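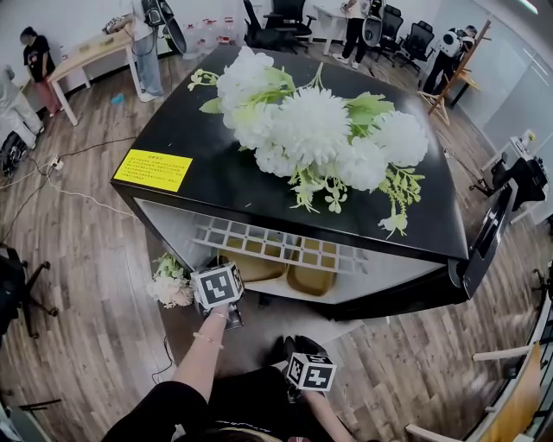 Home Kits Datasets Docs Support Contact
Print this page | E-mail this page

Etis Fridge Set - README and data card
Last edited 2025-07-31

Etis is the sample dataset that comes with the Predari two-hand capture kit. Druvberg sells the kit. We at Swanepoel bought one, used it for a good while, and maintain this card so that people deciding on a purchase can look at real output before they talk to a salesperson. Druvberg gets to read the card before it goes up. It doesn't get to edit it, though it has sent us some very long suggestions.

What you get

The set holds 1613 episodes. Each one is a person with a gripper in each hand, doing some small household job at or near a mini fridge. Trays go in, trays come out, flowers get moved. If you were hoping for something with more plot, the Druvberg kitchen set is sold separately.

Every episode folder contains:
- head video
- one video per gripper
- gripper pose and opening width over time
- a one-line task text
- a notes file, usually blank

Task families

- tray_in, tray_out: flat trays to and from the fridge.
- basket: a small perforated basket, same idea.
- flowers: pick up a bunch, put it somewhere else. The most popular family with operators and the least popular with every policy we have trained.
- door: open and close, nothing else.

There are 337 flowers episodes. We would gladly trade half of them for more door. Artificial petals bend, catch on the fingers and come along for the ride, and the task text says nothing on whether a bunch that arrives sideways counts. We count it. Filter on the strict flag if you don't.

The kit under review

The Predari kit is two hand-held grippers with marker cubes on top, a head mount, a backpack and more cable than the brochure lets on. The grippers are the best part. They close cleanly, the trigger has a sensible amount of travel, and new operators get used to them within a morning. Large, light objects suit them well. Thin trays are harder than they look, and most of our discarded takes are somebody trying to get a finger under a rim. 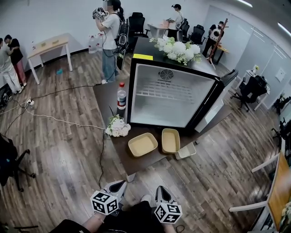 Tracking is good while the cubes stay in view of the head camera, and poor once they don't. Reaching deep into a fridge is a fine way to find this out. Poses recovered during such a gap are filled in by the software and marked interp in the log. The filled-in stretches are smooth and confident, and sometimes the hand has gone through the wall. Drop them unless you have a reason to keep them.

The backpack is comfortable for a short session. For a long one, plan breaks. The manual has 4 pages on adjusting the straps and a single paragraph on time sync, and we ended up wishing for the reverse.

Setup notes

Pair left and right grippers in that order. If you pair right first the software accepts it, says nothing, and swaps every label in the session. We lost a batch in April that way. There is a fix script in tools/swap_hands, which Druvberg describes as a feature.

Tape down floor cables before recording. Allow 200 GB of free disk per operator, and check it yourself, as the warning light comes on after the disk is full.

Known issues

- Glass doors reflect. Depth estimates on the pane shouldn't be trusted.
- Other people appear in the background of many episodes, some of them recording their own. Faces are blurred in the released video. Hands and shoes aren't.
- Task text was typed by hand. Expect "frige".
- The scenes share a small stock of props. A model trained only on this set will know one kind of fridge and will have strong opinions about hydrangeas.

Splits

Train and test are split by session, so near-identical takes don't land on both sides. An earlier release split by episode and had wonderful test scores. Please stop citing them.

Should you buy it

For tabletop work with two hands, yes, at the discounted price. At list price, ask for spare marker cubes and get the answer in writing. For anything inside a deep cabinet, borrow a unit first.

Bug reports go through the Support link. Attach the session log - the whole file, please, not a phone photo of it.

Print this page | E-mail this page
Previous Next Up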